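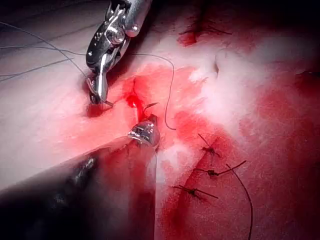
What I learned about thread this winter

Zendberg Diary > Learning > Small stitches

43 shares | 4 comments

In my family the women sew. My grandmother made coats, my mother makes curtains, and I can shorten trousers if you give me an evening and don't look at the inside. So when I began to practice sutures, I believed I had an advantage. I must write here that I did not have one, or only a very small one.

A sewing needle is straight and you pull it. A suture needle is curved and it wants to travel on its own curve. If you push it forward like in cloth, it makes a bigger hole than it needs, and then it comes out somewhere you did not choose. For the first weeks all my needles came out somewhere I did not choose. Dagmar Trnka, our teacher in the evening course at Orkberg, told me to stop thinking about the point and to think about the back end of the needle. Where the back end goes, the point must go too. I wrote this sentence on the cover of my notebook. It still helps me more than the drawings inside.

The second surprise was how small everything is. When you read about a wound in a textbook, it fills half a page. On the practice surface it is a narrow slit with red edges, and you have to decide how far from the edge you will enter. Too near, and the stitch cuts through when you pull. Too far, and you gather a fold, like on a badly made cushion. My cushions were many. I would like to say I kept them, but I threw them away before anyone could see.

The red also confused me in the beginning. It spreads from the slit into the white, and after some time you do not see a clean line any more, you see a pink cloud with a darker place in the middle. At home I had practiced without any red, and I was quite proud of those rows. Then I came to class and did it with red and my row walked to the side like a tired person. Dagmar says you should look for the edge and not for the color. I try. My eyes prefer the color.

But mostly I want to write about the thread, because the thread is what made me angry in January and what I now like best.

The thread is always longer than you want. It lies down in loops wherever it pleases. You make one bite with the needle, you pull, and the loop which was on the left is suddenly across the place where you want to work next. If you hurry, the needle goes through your own loop and you have a knot nobody ordered. I did this two times in one evening, and the second time I had to cut everything and go for tea. 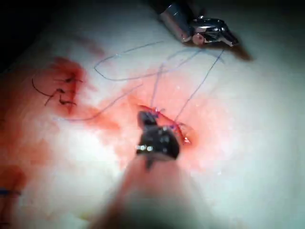
Loose loops again, and two small stitch points along the slit.

What helps me now is a kind of tidying. Before the next bite I stop and look where the whole thread is lying, also the part far from the needle. Then I move the loop away to one side, always the same side if possible. It takes three seconds. In the beginning I felt these seconds were lost, and I skipped them, and then I paid for it with much longer minutes of untangling. It is the same as with the kitchen table, my mother would say. You clear it before you roll the dough.

The color of the thread matters too, at least for a learner. I bought black from Grimumo first, as it was the cheapest, and under my yellow lamp I lost it in every shadow. Blue or violet is easier for me. I have not tried the green one yet, which a colleague from Jõgi recommends very warmly (she is warm about most things).

For tension I have no good rule. The edges should touch each other and not fight, this is how it was explained to us. I understand the words. My fingers understand them on some evenings and on other evenings not. My knots are tight enough now, I think even too tight, and the pad makes a small unhappy mouth around them. I looked at my rows from before Christmas and from March next to each other, and the later ones are straighter, with more equal distances, but also with this mouth. So this is my homework for spring.

If you are starting too, please write me which pads you use. Mine get torn at the edges of the slit very quickly, and I don't know if it is the material or if it is me. Also, if somebody has a good way to store the used needles at home until I can bring them to the container at Orkberg, I would be glad. At the moment they live in a jam jar with a strong lid on top of the wardrobe, and my sister does not like it.

4 comments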